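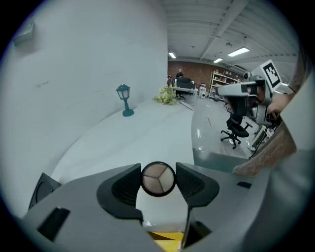
Saltier 4 came out this morning, 7 May 2025, and I've been itching to write about it! If you missed our earlier posts, Saltier is the planner we use at Drurnurau to turn recorded hand demonstrations into motions an arm can follow, and the big change is in how it copes with wide-angle views. A long white countertop like the one with the little teal lantern lamp on it bends away in a great curve through a fisheye lens, and the old version would sometimes plan along the bend as if it were real. The new one corrects for the lens first and plans second -- much calmer paths, and far less fiddling for me.

Herman Sutanto did most of the work on it during April. He also rewrote the bit that tracks the square markers, so if one drops out of sight for up to 15 readings the planner carries on with its best guess and flags the gap in the log. Before, it simply stopped (usually when I'd gone to make tea).

Parviz Karimi ran it against 300 old recordings from the Trildale set and 10 of them still fail, all with the same timing fault. He's on it. If you use the Hashemi log viewer you'll need to update that too, as the file layout has changed -- sorry! Old logs can be converted with the script in the tools folder.

Home News Downloads Forum Contact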